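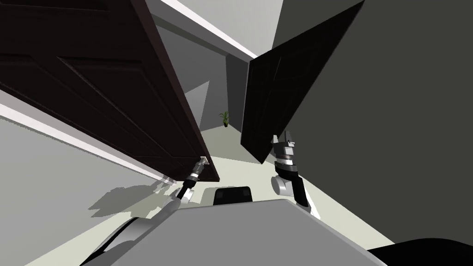

How long should the hide glue soak before it is heated? Overnight in cold water, with the jar covered.

8th July. Gallier workshop, bench 2. Entry by Hiwot Seyoum.

Work continued on the dining chairs from the Pandden house. The old joints were cleaned with warm water and a stiff brush, and the rails were left to dry on the rack. No scraping was done inside the mortises. Bontu Negussie asked that this be recorded, as the previous set lost material there and required shimming.

Glue was mixed at one part granules to 2 parts water by weight. The pot was held below the temperature at which the batch in March turned thin and brown. The first test joint was assembled too slowly and the glue gelled before the clamp was on. It was taken apart with steam and repeated with the parts warmed beforehand. The second joint closed fully, with a small even bead along the shoulder.

Clamp time was set at 14 hours. Duangjai Onsri prefers a full day for the front legs, and her practice will be followed for those.

Chair 3 has a split in the back rail that was not listed on the intake sheet. The sheet has been corrected. Xiomara Park is to advise the client before any repair is made -- the rail may have been replaced once already, judging by the grain.

Supplies: the Traren granules are nearly finished. Staff are asked not to combine them with the older Mamo stock, which has a different strength and is kept on the lower shelf.

Outstanding: label the test joints, wash the brushes, return the long clamps to Dagmar Kopecký.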